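Bedside tables, and what we leave in them

Hello again from the top floor. I promised in July that I'd get round to bedside tables, and then the boiler went and I wrote about that instead, so thank you to everyone who nudged me (Efua Tsikata, I'm looking at you, three emails!). August 2019 it is, and bedside tables it shall be.

I've stayed in a lot of rented rooms over the years and I've become very fussy about what's next to the bed. A lamp I can reach, fine, most places manage that. What I really want is a drawer. Open shelves look lovely for a day and then they're covered in receipts, hand cream and the foil bit off a packet of tablets, and you have to look at it all last thing at night. With a drawer you just sweep the lot in and shut it!

The flat we're doing up at Cado has round ones, and I'll admit I was against them. Round seemed a waste of a corner to me. But I'd forgotten how often I bash my hip on a square table on the way to the loo in the dark, and a curved one is so much kinder. The top has a little raised lip along the edge as well, so a pen or a lip balm has something to stop it before it goes off down the side of the bed for ever.

They went for £80 each in the Maldonado sale, and I'd have paid a bit more just for the drawer. It runs on proper metal slides, and the front is curved to match the top, so it all looks like one piece when it's shut. Thin dark legs too, which I like in a small bedroom because you can get the hoover nozzle in between them. And do put felt pads on the feet if your floor is anything like ours. I got a sheet of 17 from Vondari for next to nothing and I've been sticking them on everything that stands still.
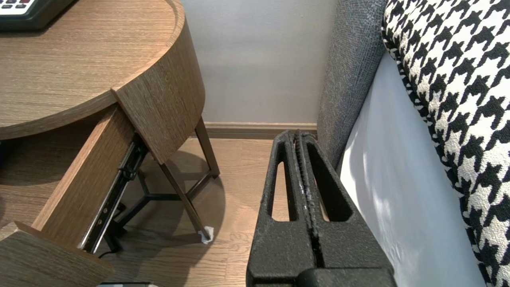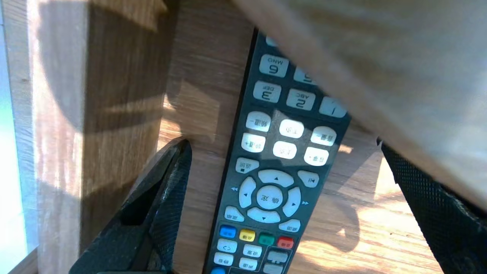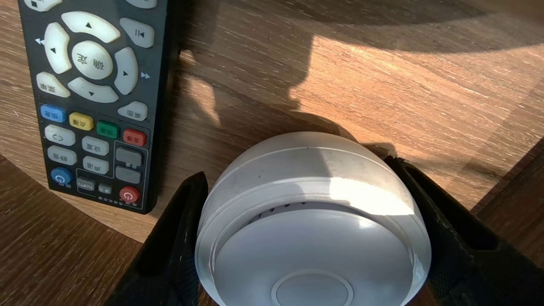 The round bedside table with its drawer out, then two of a telly remote on the wood.

Which brings me to the remote. Every bedroom has one and it never has a home. It lives in the duvet, or under the pillow, or it slides down by the headboard and you find it when you change the sheets. My rule now is that it goes on the bedside table or in the drawer and nowhere else, and I've got quite bossy about it. The one in this flat has its labels in Chinese, and I was worried people would be put off, but the arrows and the numbers are what you'd find on any of them and the coloured buttons are there as well. I've asked Efua to write me out a little card with the main ones in English (channel, volume, back, menu, mute) and that can go in the drawer too.

A few other things I've learnt about these drawers, mostly the hard way. Line them! A bit of leftover wallpaper will do. Leave enough room beside the bed for the drawer to come all the way out, because I once measured for the table and forgot the drawer altogether. And have a proper clear-out every couple of months. Mine at home gave up two dead watches, a library card and a key I still can't place. I tried it in the front door, the shed and next door's shed.

Next time I'll be on to bed linen, as Ivance are sending me some samples and I have opinions about fitted sheets. If you've got a bedside table you love, or one you can't stand, do write in and tell me. I read them all, usually in bed.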